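I almost didn't go to the Grosis open day. It's a long drive out to Drevdale, the weather was lousy, and I'd already been let down once by a "kitchen of the future" show last November, where the big thrill was a refrigerator that talked. But I have been complaining about loading the dishwasher for most of my adult life, and when a place invites regular people in to see how far the machines have gotten with chores, I feel like I should show up!

Parking first, because somebody always asks me. The lot behind the building is small and full by mid-morning, so use the gravel one across the road. Entry was free, you sign a sheet, you get a sticker. The coffee was fine. The cookies were better than fine (I had 3, don't judge me).

You start in the shop-floor half of the building, and I'll be straight with you, that's where the machines look good. They had a sorting line called Prutulgate that takes small boxed parts off a belt and drops them into bins, and it just goes and goes. The sign next to it said 400 boxes an hour. I stood there way too long. There's something really soothing about it, like watching somebody fold towels who is good at folding towels. One of the staff told our group that the line had run 728 hours since its last serious stop, and she looked very proud, and I would be too.

But then a guy in our group asked the question I wanted to ask, which was what happens if you put a box on the belt that's crushed on one side. And she said, well, it goes in the reject bin and a person deals with it. So there you go. Same box every time, same belt, same light, and the machine wins easily. A crushed box and you're calling a human over.

The home half is upstairs, and it's a whole different mood. Quieter, slower, more people leaning in. The project up there is called Kudo, and the idea is regular kitchen stuff: plates, pots, small appliances, the things you and I shove around the counter all day without thinking. I asked why they bother with a plate when they could show off with something fancier, and the answer I got was that a plate is plenty hard. It's thin, it's low, and the rim is about the only place to get hold of it. I had never once in my life thought of a plate as difficult. Now I think about it every time I clear the table, so thanks for that.

And cords! Cords were the big topic upstairs. A box keeps its shape when you bump it and a toaster cord does whatever it likes. The people working on this talk about cords the way my family talks about raccoons.

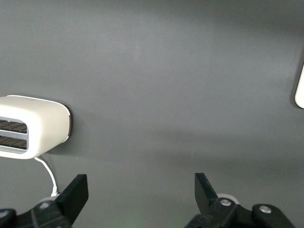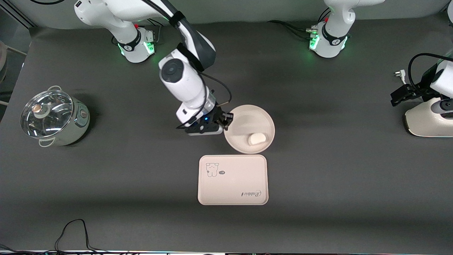
I watched from the visitors' side until my feet hurt, and my feelings went back and forth. Part of me was impressed, because that's the stuff of my own kitchen, toaster and all, and I've wanted a machine to take an interest in it for years. The other part of me kept thinking about my actual counter, with the mail on it, and the sticky patch by the stove, and a cat who believes she's in charge. I asked if I could have one at home by next year. I got a very polite laugh.

What I did get was a better sense of which chores are closer than others. If I understood right (and I was scribbling on the back of the parking map), moving one solid thing from here to there is coming along nicely. Stacking is harder. Anything floppy is a headache, so laundry people, I'm sorry, keep your baskets. Wiping down a counter sounds easy, and the trouble is knowing when you're done. My kids have the same trouble.

There was a short question session at the end, with folding chairs and a microphone that worked for 2 of the people who tried it. Somebody wanted to know the price of a home version and there isn't one, because there's no home version. Somebody else asked about pets. I was glad it wasn't only me.

If you're thinking of going, wear decent shoes and do the upstairs first while you're fresh. I did it the other way and was half asleep by the time I got to the good questions. They said they hope to run another one in the fall, and I've already put my name on the list.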